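Notebook, Sultau cell, July

Started 8:15. Pramila Bhardwaj wants one page from me about how the packing room changes when the two arms take over the sorting of the sample bowls for Vodano. I write it here first, in rough.

Until now one person fills the bowls by hand, 36 in a shift, and also does the labels and the phone. Ans Hermans did this for years. She told me the filling is the only part of the day when she can think quietly, and I had not expected that. I put it in the page, even if it is not a technical point. 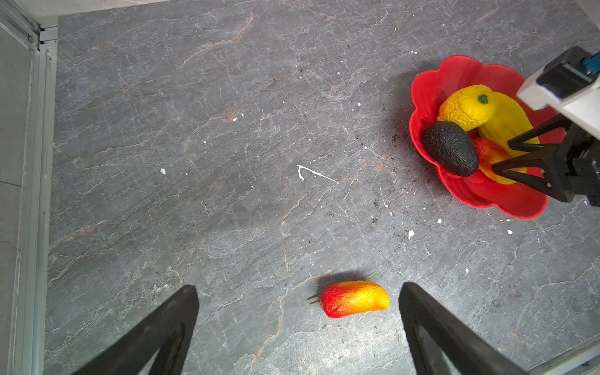 Small pieces stay the difficult ones. The little pepper has a wrinkled skin and for a person this means nothing, but I want a separate line for it in the grip table. Ans suggested to close lower, near the stem. She has never programmed anything and her suggestion was better than mine.

In the plan from Chiriac the operator "supervises". I asked what she does in practice and got no clear answer. My proposal: 90 minutes at the cell, then change with labels, so that one person does not look at arms all day.

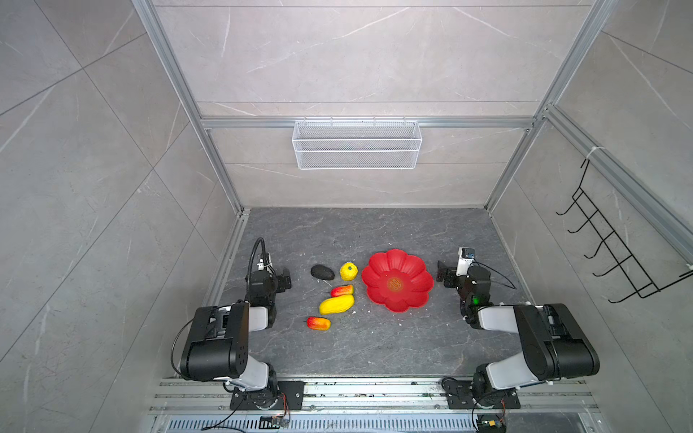
Also the training. Two mornings are planned, I think it is too short. Ans must be able to stop the cell, take a piece out and start again without calling me. The instruction is 179 lines now and I would not read it myself. To do: cut to one sheet, large letters, hang at eye height.
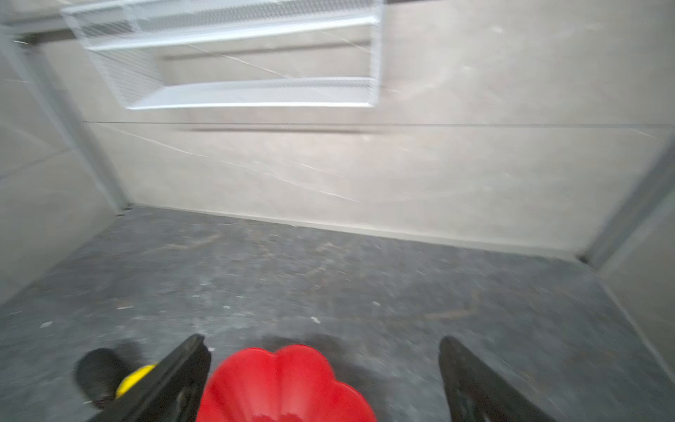 Left jaw close to the red piece, wide gap on the right side.

Open points:
Floor panel needs wiping, white specks again.
Ask Costuretti for the price of spare jaws, budget is 700.
Pramila to confirm that Ans keeps her hours. I want this in writing before August.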